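We finally started on the back bedroom in September. The house in Grenthorpe has had the same brown wallpaper since before we moved in, and I had put it off for 2 years.

The paper came off easier than I expected. Warm water, a wide scraper and a radio took care of three walls in one morning. The fourth wall had been painted over at some point, so I rented a steamer from the place on Sebastian Street and went at it again after lunch.

Paint was the bigger bill. I spent 297 on paint and primer, which hurt, but the cheap stuff I used in the hall two years ago already has scuffs that won't wipe off. I went with a flat off-white for the ceiling and a gray-green for the walls. Two coats on everything - three by the window.

If you are doing a room yourself, buy more floor covering than you think you need. Old bedsheets let drips soak through. Plastic is slippery, so tape down the edges.
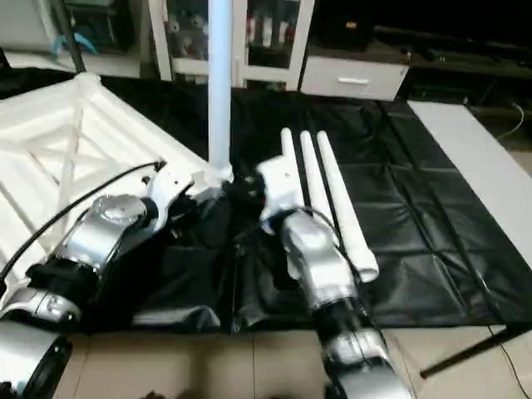 Black tarp down, fold lines and all.

Next is the trim, and then the closet door that has never closed right. I still have half a can of primer left for that.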